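The Second House at Sondale

The bus put me down at the top of the village at ten past four. There were two other passengers and they both went into the shop. I had the key in an envelope from Guven, the letting agents, with the number 279 written on the front and a note asking me to leave the gas off when I was done.

My aunt had lived in the house for 50 years. I had stayed there every April as a child, and I remembered it as being on the left side of the lane. It was on the right. I walked past it, came back, and tried the key.

The hall was cold. Her coat was on the hook and her post was on the mat, most of it from the water company at Urkeck. One letter said she owed £2685 for a leak under the garden. I put it in my bag with the key envelope.

I had come for the plates. She had promised them to my mother, then to me, and then in her last letter to both of us, which was like her. My mother said I should have them and then rang twice to ask if I had fetched them yet.

They were green, and she had never let me wash them.
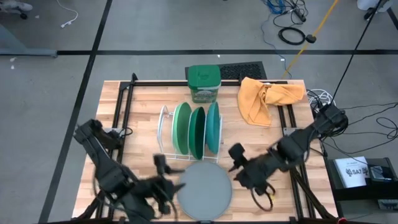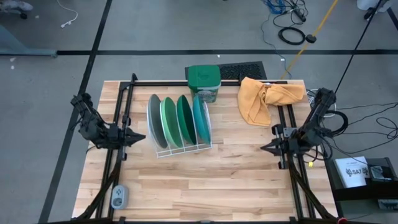 I wrapped them in newspaper and sat down on the stairs. It was getting dark and the next bus was at six. Through the wall I could hear the neighbour's radio, a man reading out the football results, and then a tap running for a long time.

After a while there was a knock. It was the neighbour. She was holding a torch and she asked if I was from the Krishnan garage, because she had been waiting for them since lunch. I said I was the nephew.

"She said you'd come," she told me. "She said you'd be late."

I asked her about the leak. She said there had never been a leak. My aunt had run the hose into the lower field every night for 2 summers — for the hedgehogs, she thought, or the frogs. She had never liked to ask.

I turned off the gas and locked the door. The neighbour walked me up to the stop with the torch, though there was still enough light to see by, and we stood there and talked about my aunt until the bus came round the corner with its wipers going.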